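Notes for talk, gripper trials, packing cell
Slot is 17 minutes plus questions. Slides 1 to 8.

Slide 1. Title
Say who we are and what the cell does. Bin to bin transfer across a roller track, soft packing materials, mixed order. Keep it to a minute. Figures in this talk are as of 22nd July.

Slide 2. What we compared
Two grippers on the same arm. Otach: two fingers, parallel, soft pads. Mendard: suction head with foam cup. Same controller for both (Hondard), same wrist mount, same speed limits. Tool change was by hand, so no claims about changeover time.
Mention that the Hägglund three-finger hand was on the original list. It arrived too late and is planned for November. Don't take questions on it.

Slide 3. Why soft materials
Rigid boxes were dealt with last year and both grippers passed. Film, bags and bubble wrap were left out of those trials. They fold and cling to the sheet underneath, and a clear bag gives the depth camera very little to work with. Most of the stoppages logged on the cell were with these items.

Slide 4. Layout
Bins stand in pairs on either side of the track. The arm reaches over the rim, picks, lifts clear and places on the far side. Rim height matters more than we expected. With the Otach fingers open, the usable area inside a bin shrinks by the finger width on every side, and anything lying against a wall needs a tilted approach.
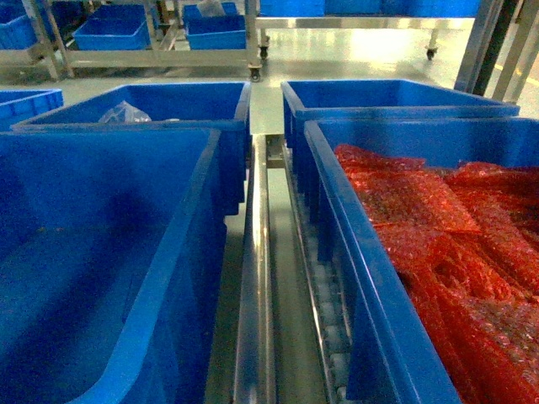
The Mendard head is narrower and can go straight down next to the wall. Its hose is the weak point. On long reaches to the rear bins it rubbed on the near rim, and we moved the hose clip twice before the main run.

Slide 5. Results, bubble wrap
58 picks per gripper. Read the table from the left.
Otach: 7 failed picks, mostly double sheets. The fingers take hold of a fold and the next sheet comes with it.
Mendard: 17 failed picks. The cup doesn't seal over the air pockets. Raising the vacuum flow helped a little and made more noise. Flat sheets were better than folded ones.
Pause here. People will want to copy the numbers down.

Slide 6. Results, clear bags
Fewer picks, so no percentages. Both grippers could hold a bag once they had it. The trouble was finding it. Overhead light reflects off the rails and the floor, and the wrist camera lost the bag edge when the exposure was left on automatic. Fixed exposure was better. A second camera above the track is fitted but not yet calibrated.

Slide 7. Controller
Short slide. Hondard force limit was set the same for both tools, which was probably unfair to the Otach. It closes on the wrap and stops early. A separate limit per tool is possible and should have been done from the start. Say so plainly.
If asked about cycle time: nearly the same for both, with the camera taking up most of it.

Slide 8. Next
Per-tool force limits. Repeat the bubble wrap run with a ribbed cup on the Mendard. Calibrate the overhead camera before any more bag trials.
Leave the results table up during questions. Backup slides have the hose routing and the wrist mount drawing.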